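Iturra - ceiling-mounted arm, shared workshop build

Iturra is a tabletop sorting arm that Viera Vávra and I have been putting together at the Burndale workshop since October. The arm hangs from overhead and works downward onto a plain table. The job is small: take light, floppy items off the table or out of a tub and put them in another tub. Paper packets, scraps and wrappers are harder than blocks, and blocks were getting dull.

Mounting. The base plate is bolted upside down to a cross member with the controller on a shelf to one side. Hanging the arm leaves the whole table clear and lets it reach into containers from straight above. The cost is that every joint limit had to be checked again with gravity pulling the other way. The shoulder sagged by 2 mm at full reach until the brace went in.

Cabling. Power and signal run down the outside of the arm in one bundle, with slack left at each joint. The first version was tied too tight at the wrist and pulled a connector loose at 90 degrees of rotation. Ties are now spaced at 25 cm and the wrist has its own loop.

Gripper. Two attempts. The first set of fingertips was printed with square edges and caught on container rims. The current set is narrower at the end with a thin rubber pad glued on. Celeste Benítez cut the pads and also wrote the routine that slows the arm for the last part of each descent.

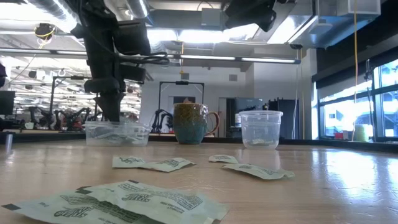

Does the arm need a camera at the wrist to reach into a container?

A fixed view of the table is enough for low, open containers, provided the position of the rim is known before the descent. A wrist camera helps with deep tubs, where the fingers hide the item from any other angle.

Reach into the clear rectangular container, from the working side of the table. The gripper points straight down, fingertips at rim level or just past it. Green printed packets are spread over the tabletop, with a mug and a round tub to the right of the container.

Clear plastic has been the main nuisance on the sensing side. Window light reflects off the tabletop and the depth readings near a transparent wall drop out or land behind it. We stopped trying to measure the walls and now enter the container size by hand.

Software. Motion planning runs on Stallero, a small set of scripts we keep on the workshop machine. It stores each run as joint positions plus gripper state, and can replay a run at reduced speed. The log stands at 208 runs, most of them short. Replays are useful for finding out which joint was complaining.

Still open: a quieter fan for the controller, a better way to tell one packet from two lying on top of each other, and a proper cover for the shoulder motor. Viera has a drawing for the cover. The Fukport group has asked for the fingertip files - they will be added to this page once the pad recess is the right depth.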